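Zuweira Kyei
A small thread about moving my kitchen things after four years in the same flat. I am now in Trivitcombe, second floor, and I have too many spoons.

I say "spoons" but I mean everything long and thin that lives in a kitchen. Ladles, spatulas, chopsticks, the thing for lifting noodles, the thing for turning eggs. They are the hardest to pack and the hardest to put back.

In the old flat I had a wide drawer next to the cooker. All was thrown inside. When I wanted the peeler I had to move the whole drawer like a person looking for keys in a big bag.

The new flat has two drawers only, and both are narrow. The long ladle does not go in at all, I tried it from every corner. So the long things must stand up, there is no other choice.

My friend Chiamaka Adeleke said to me on the phone: first put all on a table, then decide. She does this also with clothes and with papers. I answered that I have no time for this, and then I did it in the same evening.

Rule one, which I made for myself: every tool must have been used since last April. If I cannot remember one meal that I made with it, it goes in the bag for giving away.

Rule two: no two of the same, except wooden spoons and chopsticks. I broke this rule within ten minutes for a second small whisk. It was my aunt's.

Question to people who know: do you wash everything before you put it in the new place? I washed all of it. The boxes had newspaper inside and the newspaper leaves grey on the handles.

Somebody asks which boxes. They were from Onent, the small moving firm behind the bus station. I paid 50 for the boxes and the tape together. Good boxes, but the tape is not strong, please buy your own.

The same person asks if they also carry. Yes, but I carried by myself with Garba Bako from my work, who has a van and a bad back. So it was mostly me. 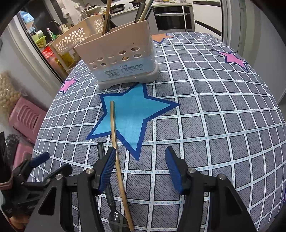 I wanted a standing holder for a long time and I did a lot of comparing before I chose. Metal ones look nice in a shop but mine in the old flat had rust at the bottom after one winter. So now plastic, beige, with rows of round holes in the front and a grey base under it for the drips. The label is still on the front, low down, and I will take it off with warm water and a bit of oil when I have patience. Tall handles go in easily and that was my first wish.

For those who will ask about the tablecloth: yes, stars. Pink, orange and light blue. I chose it for the new table because the table is round and all my old cloths are for a rectangle.

Nayeli Esquivel writes to me that a cloth with so much pattern makes it difficult to see crumbs. Nayeli, this is the reason I like it.

Back to the holder. How I divide it at the moment: wooden things on one side, other things on the other side. It does not stay like this for longer than one dinner. I still begin every morning with the good intention.

Please put the handles down only for things with a soft head, like a silicone brush. For wood I put the handle down too if the head is wet, so that the water does not sit in the bottom. But then you touch the head with your hand when you take it. I did not decide yet what is better.

Suleiman Sani, who worked in a restaurant kitchen, tells me: wipe with a cloth first, let it lie flat for the night, and only then stand it up. He says wood that stands in water becomes black at the end. I have two such spoons, so I believe him.

Chopsticks are a separate story. I had 40 when I emptied the old drawer and I live alone. Many came with food from the take-away and I could not throw them. I kept the ones which are straight and have a pair, and the rest I use now for tomato plants on the window.

A small tip for the thin ones: they fall to the side in a wide compartment and then they disappear behind the spatulas. I put a rubber band loosely around all of them. It is not beautiful but I find them.

Plastic spoons I check with my finger along the edge. If it is rough or melted a little, it goes away. I lost three in this way and I was sad only for one of them.

The holder will live between the cooker and the wall. I measured this place two times with a paper tape from the sewing box. Please measure the height also, if you have a cupboard above! My tallest spatula goes in, but it has to come out a little tilted.

Somebody wants to know where I bought it. I got it second-hand through the Lovport page for our area, the seller had never used it. I do not remember her name, she was very kind and she gave me a lemon.

What I gave away in the end: one masher, one ladle with a loose head, a pizza wheel, an ice cream scoop, four peelers. Yes, four. I do not know how a person comes to have four peelers.

The bag went to the shelf downstairs at the entrance, where neighbours put things. In the evening the pizza wheel was gone already. The masher is still there, if somebody from the Lysenko building reads this, it is a good masher.

I wrote this for myself at first, in my notes, and it was 679 words there. My cousin says that no one reads so much about spoons. She has read it two times and she asked me for one of the peelers.

Next is the cupboard with the lids. I have more lids than pots, I know this already without opening it. If you have a good way to keep lids standing, please write to me, but without drilling. The owner of the flat does not like holes in the doors.

Edit, later in the evening: thank you for the answers about the lids! Three people say to use a rack for plates. I have one in the last box, under the towels, so I will try it tomorrow before work.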